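Souvenir table, Wornden house

Nathalie De Graaf has been bringing small things home from trips for years, and most of them live in boxes. In May she started putting them out a few at a time. The full list runs to 331 pieces. This page covers one table.

The yellow gingham cloth with the teal hem comes out for every session. The bamboo-style divider goes behind it to hide the shelves.
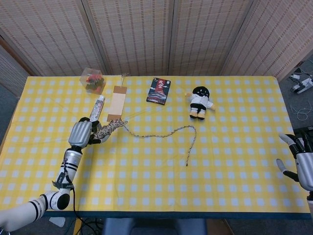
Wooden plaques with a cord are kept flat so the string doesn't crease. Books and boxed items go toward the back, next to the dolls.

The smallest pieces stay in their clear boxes.

Larger items are on the Bisivstead page, with 16 pictures so far. Questions about a piece can be sent to Nathalie through the contact form.

Page updated 2026-01-02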